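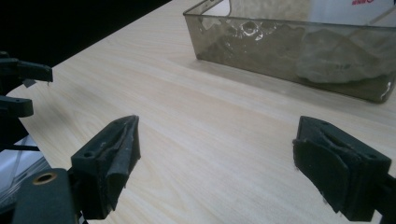
Naledi Pillay asked after the last session whether a light tabletop needs a different cleaning routine from a dark one. The routine is the same. Pale wood shows ink and tea sooner, and dark wood shows dust and dried streaks.

Search this site Enter keywords Go

Unit 4. Care of wooden work surfaces

4.1 Grain direction
Wipe along the grain, including where it runs at an angle to the edge of the top. Strokes across the grain push grit into the softer bands and leave fine scratches that show under side light.

4.2 Routine cleaning
Clear the top. Dust with a dry cloth. Follow with a cloth wrung out until it no longer drips, then dry at once. Standing water raises the grain and must be sanded back (see 4.4).

4.3 Finish
Test with one drop of water in a corner. A bead means the finish is sound. A dark spot means bare wood, and the top goes on the refinishing list. In the Drollisport exercise, record the result in column B.

4.4 Light sanding
Start at 200 grit for raised grain. Do not go finer before oiling, as the surface will take up less oil. Remove all dust before the first coat. Second coat in the December session.

Reading: Sikora, section on table tops, to p. 86. The Skivov worksheet is due at the start of the next unit.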